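Sorting the small parts drawer

The drawer under the long bench has been a problem since we moved in, and the June newsletter seems as good a place as any to say what we have done about it. Anyone who has gone looking for an M3 washer in the past year will know the drawer I mean. It held screws, fuses, picture hooks, curtain rings, spare keys, odd drill bits and a good deal of sawdust, all in margarine tubs with lids that no longer fitted.

Hertta Lindqvist tipped the whole lot on to a bed sheet and we spent two evenings going through it. She kept a tally as we went, and the final figure was 3,209 pieces, not counting anything bent, rusted through or snapped. The bent nails went in the scrap bucket. The keys have gone on a ring by the door, and if you think one of them might be yours, please take it off and try it at home.

Wood screws made up most of the pile. We sorted these by length first and by head afterwards, which was quicker than the other way round. Slotted screws are kept apart from the cross-heads, as several members restoring older furniture want slotted and nothing else. Machine screws went by thread. There is a gauge card taped inside the cupboard door if you are not sure what you have got, and it should stay in the cupboard.

The new storage is a set of flat compartment boxes with lids. We looked at three sorts. The Trovham drawers were solid but too deep for the shelf, and the Bakalis tins look very nice but you can't see what is in them without opening each one. We settled on see-through plastic boxes with dividers. They cost less than the drawers, and the money came out of the tea fund, which stands at 18 pounds after the purchase.

A few requests about using them.

Please close the lid and fasten the latches before you lift a box, even if you are only moving it along the bench. Carry it flat. If a box is stood on end while half full, washers can work their way under the dividers and you will be picking them out with tweezers.

Put things back in the right compartment. If you don't know which one that is, use the saucer marked "Don't know" on the windowsill and Hertta will deal with it.

Don't top up a compartment to the brim. Surplus goes in the jars on the bottom shelf, 100 to a jar for the common sizes.

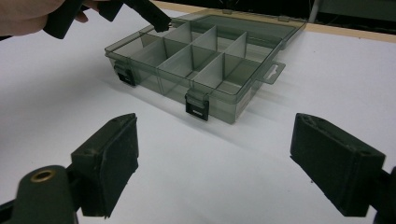
Labels are the part we have not finished. Hjørdis Lindqvist has offered to print them and would like to know whether people prefer sizes in millimetres only, or millimetres with the old gauge numbers underneath. I use both and would keep both, but the labels are small and the type would have to be small too. Leave a note in the book with your preference.

We have also had an offer of 80 brass cup hooks from a member who is clearing a shed. They are the larger size and will need a compartment with some room in it, so the short dividers may have to be rearranged. If you have other hardware to pass on, please sort it at home first and bring it in a bag with the size written on the outside. Mixed tins will be sent back with their owners.

The old margarine tubs have been washed and are stacked by the sink. Take as many as you like for paint or glue. Whatever is left at the end of the month goes in the recycling.

Next job is the sandpaper shelf, starting at half past six in the evening as usual. Bring a pencil and a pair of scissors.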